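How Static Electricity Works
Science pages for grades 3 to 5
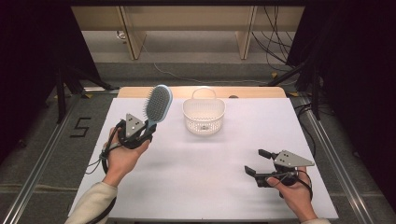
What is static electricity?

Everything is made of very small pieces called atoms. Your hair is made of atoms. So are a hairbrush, a balloon, and the air in the room. Each atom has even smaller parts inside it. Two of those parts carry electric charge. Protons have a positive charge. Electrons have a negative charge.

Most of the time an object has the same number of protons and electrons. The charges balance, and the object is called neutral. If some electrons move from one object to another, the balance is lost. The object that gained electrons is now negative. The object that lost electrons is now positive. A charge that builds up on an object and stays there is called static electricity. The word "static" means "not moving."

How does the charge move?

Protons sit in the center of the atom and do not leave it. Electrons are on the outside, and some of them can be pulled away. When two different materials touch and then separate, one material may take electrons from the other. Rubbing helps because it makes many small parts of the two surfaces touch.

Brushing dry hair is a common case. Each stroke puts bristles against hair and then pulls them apart. With many plastic brushes, the hair ends up positive and the bristles end up negative.

Why does hair stand up?

There are two rules to learn:

Charges that are alike push apart.
Charges that are different pull together.

After brushing, every strand of hair has the same kind of charge. Each strand pushes on the strands next to it. A strand of hair weighs very little, so a small push is enough to lift it. The brush has the opposite charge, so the hair also leans toward the brush.

Why is it stronger in winter?

Water in the air helps charge leak away. Damp air leaves a thin layer of water on most surfaces, and charge can travel through that layer. Cold winter air holds little water, and heating a house makes the air inside drier still. Charge stays in place longer. By March the effect is often weaker in places where the air is getting warm and damp.

What is a shock?

Walk across a carpet in socks and your body can pick up extra electrons. Metal lets electrons move easily. When your finger comes close to a metal doorknob, the electrons jump across the gap. The jump heats the air, and you may see a spark or hear a snap. The spark lasts far less than one second. Lightning is the same kind of event on a much larger scale.

The town of Pallinia story

Lessons on this subject at the Parkatis Children's Science Room in Pallinia begin with a comb and a sheet of tissue paper. Satish Rajput, who teaches them, asks each class to guess how many paper dots a comb can lift at one time. The highest guess so far is 400. The highest count is 54. That count was made on a very dry day with dots from a hole punch.

Try it: the comb and the paper dots

You need a plastic comb, a piece of tissue paper, a hole punch, and dry hair.

1. Punch dots from the tissue paper and spread them on a table.
2. Pull the comb through your hair 20 times.
3. Hold the comb just above the dots. Do not touch them.
4. Count the dots that stick to the comb. Write the number down.
5. Touch the comb to a metal faucet. Go back to step 3 and count again.

The dots are neutral, but the comb still lifts them. The negative charge on the comb pushes the electrons in each dot slightly away. The side of the dot nearest the comb is then a little positive, and it is pulled up.

Try the test again on a rainy day. Compare your two numbers.

Words to know

Atom: a very small piece of matter.
Charge: a property of protons and electrons that makes them push or pull on each other.
Electron: a part of an atom with a negative charge.
Neutral: having equal amounts of positive and negative charge.
Proton: a part of an atom with a positive charge.

Page last checked Apr 7, 2010
Next page: Magnets and What They Pull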